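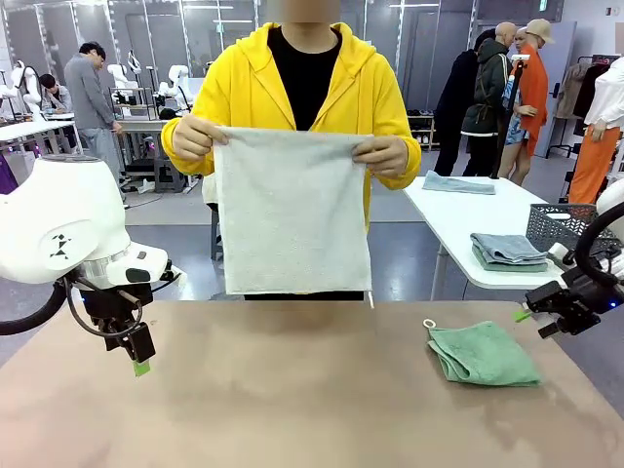

Part 8: Setting Up the Towel Table and Folding for the Shelves

If you've worked through the earlier parts, your Hestoren shelves are standing straight, the washer is level and you've got clean towels coming out of the dryer. Now they have to go somewhere. I've folded towels at the Simalby guesthouse for years, and most of what follows I learned by doing it badly first, so please feel free to skip ahead if you already have a fold you love. The only thing I'd ask is that everybody who works the linen room uses the same one. Mixed folds make a mess of the shelves in a day.

8.1 What you need

A table you can walk up to from at least one long side. It should be smooth. A rough or slatted top grabs the loops on terry and you'll spend your morning tugging.
Clean, fully dry towels, sorted by size.
A basket for rejects (stains, pulled loops, hems coming undone).
A lint roller, or a damp hand, which works nearly as well.
The shelf labels from your Hestoren pack.

You don't need a folding board. I bought one, used it for a week and now it lives behind the dryer.

8.2 Before you start

1. Wipe the table with a barely damp cloth, then dry it. Crumbs and detergent dust love terry and you won't see them until a guest does.

2. Check that the towels are dry all the way through. Feel the hems, not the middle. Hems are thicker and hold water a lot longer than the rest.

3. Sort by size first and color second. We keep white and green here. The square ones go in one pile, the long ones in another, and anything that won't make up its mind goes at the bottom to be dealt with last.

CAUTION: Never stack a towel that feels even a little damp at the hem. One damp towel in the middle of a pile will give the whole shelf that sour smell, and then you're rewashing everything on it. I once rewashed 83 towels on a Friday evening over exactly this.

4. Let hot towels cool for a few minutes, spread out if you have the room. Folding them warm is very pleasant (I do get it, especially in winter!) but the creases set hard.

Note: If your towels came new from Grikano, wash them twice before they go on the shelf. New ones shed like a cat. Ours are labeled 100 percent cotton and the first wash still filled the lint trap to the top.

8.3 Opening and checking a towel

1. Find one hemmed edge and follow it with your fingers until you reach a corner. Don't fish around in the middle of the heap, just pick an edge and travel.

2. Get the next corner along the same edge in your other hand.

3. Lift it to chest height and let it hang open. A small towel hangs flat all by itself. A bath sheet will want a gentle shake, once, away from you.

4. Look it over while it hangs. You're checking for stains, thin spots and loose threads. Flip your wrists and look at the back too.

5. If the light in your linen room is as uneven as ours, turn a little toward the window or the lamp. Pale marks on a white towel hide beautifully in shadow.

6. Anything doubtful goes in the reject basket. Decide later. If you stop to think about every faint spot you'll still be there at supper.

Note: The care label is a handy marker. It's always on the same corner within a batch, so once you know which one, you can start every towel the same way around and your folds come out matching without any thought.

8.4 Laying it down

1. Lower the bottom edge onto the table first, at the far side from you, then walk your hands back and let the rest settle. If you drop it all at once you trap air under it and get a bubble.

2. Smooth from the center out with the flat of your hand. Two or three strokes is plenty.

3. Line one hem up with the table edge closest to you. I don't measure. If the hem runs straight along the edge, the towel is square enough.

4. Find the hanging loop, if your towels have one, and put it at a corner on your left. You want it in the same spot every time, for reasons that come up at the shelf (see 8.6).

5. Pick off any lint now. Once the towel is folded it's hidden, and it will be waiting on the inside for whoever opens it.

8.5 Folding

The house fold for small and medium towels is half, half again, then a third fold if the shelf is shallow. People get into trouble on the first one, so I've gone slow there.

1. Take hold of the hem on your right. One corner in each hand is best. If you only have one hand free, pinch the near corner and bring it over, then go back for the far one, knowing you'll have some straightening to do.
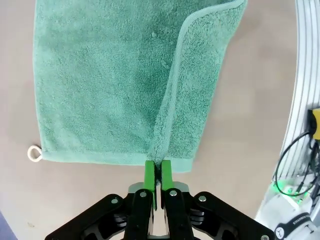

2. Watch the corner as it comes across. A pinch in one spot pulls the cloth toward that spot, and the flap wants to come over on a slant, wide at one end and skinny at the other. That's normal. Don't fight it in the air. Set the corner down, let go, and then slide the flap into line.

3. Match hem to hem along the near edge, then along the side. If the folded layer pokes out past the hem beneath it, lift the top layer and ease it back. Pulling on the bottom layer just moves the problem.

4. Press along the new fold with the side of your hand. Press, don't iron. Terry bounces back if you leave it a little loft, and flattened towels feel cheap to a guest no matter what you paid for them.

5. Fold in half again in the other direction. This time bring the near edge away from you, which saves leaning across the table.

6. For shallow shelves, fold once more so that the rounded edge ends up facing you.

7. Tuck the hanging loop inside as you make the last fold. It should disappear.

Note: Thin cleaning cloths don't behave like terry. They cling to themselves and crumple if you look at them wrong. I fold ours in half once, flatten them with my palm, fold again, and accept what I get. They go in a bin, and the bin has no opinion about corners.

CAUTION: Don't put finished towels down on the part of the table you're folding on. It sounds obvious and I still do it. The next towel catches the stack, the stack slides, and there you are, starting over. Leave yourself a clear patch as wide as your biggest towel.

8.6 Stacking on the Hestoren shelves

1. Rounded fold to the front, hems to the back. Anybody grabbing one in a hurry gets one towel and not three.

2. Keep stacks to 8 towels. More will fit, but they lean.

3. Turn every second towel around, front to back, if your fold comes out thicker on one side. With the loops all tucked at the same corner this matters more than you'd think - all that extra bulk piles up in one place and the stack tips toward it.

4. Put fresh ones at the bottom and take from the top. Yes, it means lifting the stack. It also means the same few towels don't get worn to rags while the rest sit there looking new.

5. Label the shelf edge and not the uprights. The labels in the Hestoren pack peel off painted uprights in August.

8.7 If you're doing a lot at once

After a full house we'll do 343 pieces, counting face cloths, and there's no pretty way through it. Some things that help me:

Open and check a whole batch first, laying them flat one on top of another, and fold only when the pile is done. Your hands get into a rhythm.

Do the big ones early, while your shoulders are fresh.

Switch sides now and then. If you always fold right over left, your right wrist will let you know by evening.

If you use the Naseri rolling cart, lock both front wheels before you load it. The top tray holds the small squares very nicely and the bottom one takes bath towels, laid flat, with the fold toward the handle.

8.8 When it doesn't look right

The towel won't come out square. It may have shrunk more one way than the other. Lay it flat and compare the two long hems. If one has drawn up, fold to the longer one and let the other sit inside.

The hem ripples. Stretch it gently between your hands before you lay it down. Hot drying does this, so try a cooler setting for the next load.

Loops are pulled. Snip them level with small scissors. Don't tug, or you'll get a run across the whole towel.

The stack leans. See 8.6, step 3, and check that the shelf is level while you're at it. Mine wasn't.

The fold is too wide for the shelf. Add the third fold from step 6, or move that size to the bottom shelf, which is deeper.

Next up is Part 9, the sheets. Clear the whole table before you start that one, and if you can borrow a second pair of hands for the fitted ones, do.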